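Support Ticket: Station 5, Small Object Demonstration, Open Day
Site: Hindmont Residential Demonstration Suite
Reported by: Visitor Programs, Flanuden
Assigned to: Branislav Šimek, Field Support
Opened: 2023-07-21
Priority: High (public event)
Status: Closed, with one follow-up item

Summary of report

Visitor Programs reported that the jewelry sorting demonstration at Station 5 could not be started for the second group of visitors. The hand-held gripper powered on as usual, but the session screen in the Wuvau console remained at "Waiting for device" and did not advance. Groups were scheduled at intervals of 15 minutes. The host moved the second group to the kitchen station and requested assistance.

Initial checks

Field Support confirmed that the station's tablet was connected to the suite network and that the other stations were recording normally. The cable between the gripper and the belt pack was reseated at both ends. The console was closed and reopened. The message did not change.

The host stated that the first group had completed the demonstration without difficulty. Between the two groups, a visitor had asked to hold the gripper, and the station had been left in guest mode. Guest mode releases the device from the console after seven minutes without input. The setting is described in the operator guide, but it does not appear on the laminated card given to hosts.

Action taken

1. Guest mode was switched off from the station menu.
2. The device was removed from the console list and paired again. The first attempt returned error 2000 (session already open).
3. The open session was ended by the event administrator. The second attempt at pairing succeeded.
4. The finger opening was calibrated again, as required after any new pairing.
5. A trial run was requested before visitors were readmitted to the room.

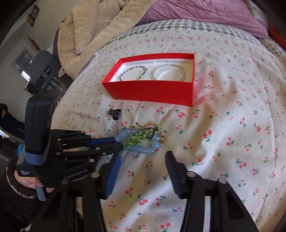
The trial run used the standard bedroom task, in which the operator picks up small pieces one at a time and places them in a box. Field Support asked that the layout not be simplified, as visitors had been told they would see the task under ordinary household conditions. The open red box already held two bracelets, and the light blue and lime-green ones lay overlapping on the cherry-print sheet in front of it, with the silver ring and the black spiral hair tie to their left. Overlapping pieces are permitted under the task sheet, provided that the operator lifts the upper piece first. The console recorded the full run, and the station was returned to the host.

Further observation

During the third group's visit, the host reported a short delay between closing the gripper and the response on the visitor display. Field Support reviewed the session record and found no delay in the recording itself. The display was receiving its picture over the guest wireless network, which was carrying more than its usual traffic. It was moved to the wired connection behind the desk — no further delay was reported.

Cause

The device was released by the guest mode timer while the earlier session remained open on the server. No fault was found in the gripper, the belt pack or the cable.

Follow-up

Tsao, which supplies the console configuration for public events, has been asked to extend the guest mode timer and to close the session automatically when a device is released. Until that change is confirmed, hosts are to switch off guest mode before each group enters the room. Visitor Programs will add this step to the host card ahead of the November open day.

Closing note from the requester

Visitor Programs confirms that all remaining groups were received at Station 5 and that the second group was brought back at the end of the program. The ticket may be closed. Please keep the follow-up item open under the same reference until a reply is received from Tsao.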